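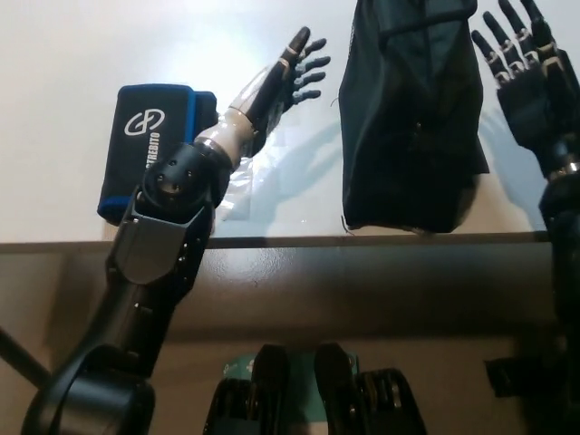 How much does it help to hang bags on the wall instead of keeping them in a bin?
In our trial it cut the time to find the right bag from 36 seconds to 20.

Storage project, Trovbridge workshop room
2018-06-06

We started in May with one deep bin under the work table. Pouches, fabric bags and clear plastic bags all went into it, and the small ones sank to the bottom. Soft bags lost their shape and were hard to tell apart.

We compared 3 arrangements: the bin, an open shelf, and hooks above the shelf. Each was used for 4 class sessions, and we timed one search per session.

The shelf worked for stiff pouches – they can lean against the wall with the name facing out. It was poor for soft fabric, which slid down and covered other items. Hooks were best for fabric bags. Clear plastic bags crumpled either way, but the contents were easier to check when they hung.

Labels were not tested. The hooks came from Sastico and cost less than the bin.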